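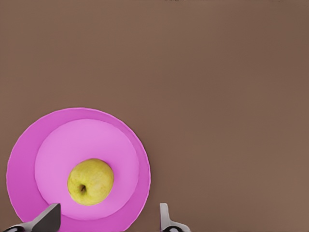 Plato rosa sobre la mesa marrón.

Llevo dos semanas con la muñequera que me recomendó Stelios Stamatopoulos, el fisio de la clínica Bevgate. Es una Karras, de las de férula metálica extraíble, y me la puso por la tendinitis del pulgar. La primera noche la apreté demasiado y me desperté con los dedos dormidos. Ahora cierro la cinta de arriba floja y la de abajo un punto más.

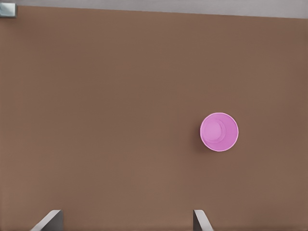

De día la llevo sin férula, solo con el tejido, y puedo escribir a máquina casi normal. Para conducir me la quito. Se lava a mano y tarda 12 horas en secar - habría que comprar dos, pero de momento me apaño con una.

Los ejercicios son 10 repeticiones por la mañana y otras tantas antes de cenar. Algún día me los he saltado. El dolor al girar llaves sigue ahí, aunque menos que a principios de mes. Tengo revisión en diciembre.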